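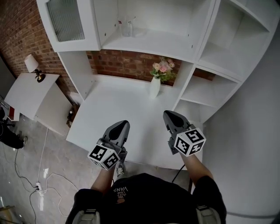 **How often should the rubber pads on a pair of hand-held grippers be swapped?**

Every 11 shifts on ours, or sooner if the raised rim has started to lift. Wipe them with a damp cloth at each break and leave them off solvent.

**rlyons** wrote:

Rim lift is the wrong test. Our Tridix pads went shiny in the middle while the rim was still sound, and glass slipped before anything else did. I check the mesh under a lamp and bin the pad when the texture has gone.

**d_chraibi** wrote:

Depends on the load. With a clear glass pitcher held by its handle, all the weight is on the pad. With light stuff I get twice the life.

1. Open the jaw fully and unplug the cable at the gripper end.
2. Ease the old pad out from the narrow end. Don't lever against the housing. 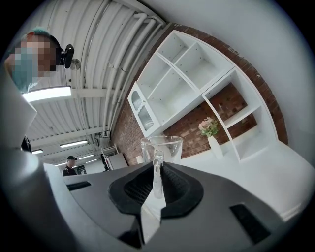

3. Clean the seat with a dry brush, press the new pad in and run five empty closes.
4. Check the marker cube is still tight. If it has moved, recalibrate before you record anything.

**rlyons** wrote:

Five closes isn't enough to seat one. I do 11 and re-zero the jaw afterwards.

**Fares S** wrote:

Re-zeroing after every pad is overkill. I compared the closed reading on three grippers before and after a swap in March and saw no shift on any of them. Cube screws are another matter, two of mine had backed off.

**rlyons** wrote:

Same batch of pads, presumably. Mix batches and try again.

**Fares S** wrote:

Fair point, they were. I have an older bag in the drawer and will post the readings.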